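Home | Features | Columns | Back Issues | Subscribe

The Long Evening: Why We Still Read in Bed
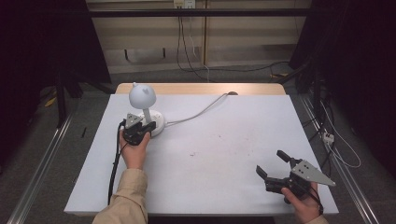 Home & Leisure Desk

My grandmother kept three books going at once, and the one by the bed was always the worst of them. She chose it that way on purpose. A good book, she said, was for the porch in July, when you could afford to stay awake, and a dull one would have you asleep by the second page (she once got through an entire history of canal tolls, a paragraph a night, and was sorry when it ended).

I thought of her when I started asking people in Brorton what they read last thing at night. Mwanaisha Kombo, who runs the lending shelf at the Sallby bookshop, has been working through a sea novel of 1,096 pages and is on page 242. "I'm in no hurry," she told me. "They haven't even left the harbor!" Her neighbor Idrisa Kinyua reads seed catalogs, winter and summer, and folds down the corners of plants he has no room for.

Then there are the rereaders, and I confess I'm one. Hadiza Oyewole goes back to the same mystery every December, though she has known the culprit since she was 12, and she says the comfort is in the weather and the meals – all that toast. Kagiso Naidoo and his wife read aloud to each other, a chapter apiece, and argue about who skipped ahead.

As for light, opinions run strong. Most people I spoke to like a small lamp, low and close, and can't abide the ceiling fixture after nine. Lovely Maglaya reads by whatever comes in from the hall, as she did when she was supposed to be asleep, and her mother still calls from Ezeani to tell her she'll ruin her eyes.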